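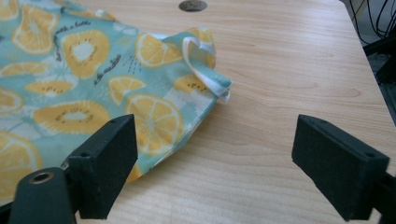 How to Make Beeswax Wraps at Home

Beeswax wraps are squares of cotton coated with wax and a little resin. They cover bowls, fold around cheese and sandwiches, and can be washed and used again for most of a year. You can make a set in an afternoon with an oven, a baking sheet and a paintbrush.

What you need

Cotton fabric, thin and tightly woven. Quilting cotton or an old bedsheet works well. Stretchy or fuzzy fabric doesn't.
Beeswax pellets, or a block and a grater
Powdered pine resin
Jojoba oil
Parchment paper
A rimmed baking sheet you don't mind getting wax on
A natural bristle brush, 2 inches wide
Pinking shears or sharp scissors
A glass jar and a saucepan

Keep the brush and jar for wax only. Neither will come fully clean.

Choosing the fabric

Hold the cloth up to a window. If you can see clear gaps between the threads, it is too loose and the wax will crack along the gaps. Printed cotton is fine, and a busy print hides the fold lines that show up after a few weeks. The wax will turn the colors a little darker and yellower. Whites come out cream. If that bothers you, test a scrap before you cut up something you like.

Wash the fabric hot without softener, dry it, and iron it flat. New cotton has a finish on it that keeps the wax from soaking in.

Cutting

An 8-inch square covers a mug or half a lemon. A 12-inch square fits a sandwich or a medium bowl. For bread you want something closer to a tea towel. Pinking shears slow down fraying, but a straight cut holds up once the wax is on.

Mixing the wax

For three 12-inch squares, use 5 tablespoons of beeswax pellets, 2 tablespoons of resin and 1 tablespoon of jojoba oil. The resin makes the wrap cling. The oil keeps it bendable.

Put the resin and oil in the jar and stand the jar in a saucepan with 2 inches of water at a low simmer. Resin is slow to melt, so give it 20 minutes and stir with a wooden skewer. Add the wax once the resin has gone syrupy. Don't put the jar over a direct flame, and don't leave the stove while it is heating.

Coating

1. Heat the oven to 225 degrees F and line the baking sheet with parchment.
2. Lay one square flat on the parchment. Smooth out any wrinkles now.
3. Brush on a thin layer of the melted mix, working from the center to the edges. It will set as you go and look patchy.
4. Put the sheet in the oven for 4 minutes.
5. Take it out and brush again while the wax is liquid, pulling it toward any dry spots. Dry spots look paler than the rest.
6. Lift the square by two corners with tongs, let it drip over the sheet, and wave it gently until it stiffens.
7. Hang it over a rack to cool.

One side is enough if the cotton is thin. The heat carries the wax through.

Fixing problems

Thick white streaks mean too much wax. Lay the wrap on the parchment with a plain scrap of cotton on top, warm both in the oven for 3 minutes, and peel them apart. The scrap takes up the extra and becomes a small wrap itself.

If the wrap feels tacky enough to leave something on your fingers, there is too much resin. Brush on plain melted beeswax and reheat it.

Using and washing

Warm the wrap in your hands, press it around the rim of the bowl, and hold for a few seconds. Don't use it for raw meat or fish, and keep it away from the microwave.

Wash in cool water with mild dish soap and hang to dry. Hot water strips the wax. When a wrap stops clinging, put it back in the oven on fresh parchment for 4 minutes and brush on a little more of the mix. Leftover mix keeps in its jar with the lid on.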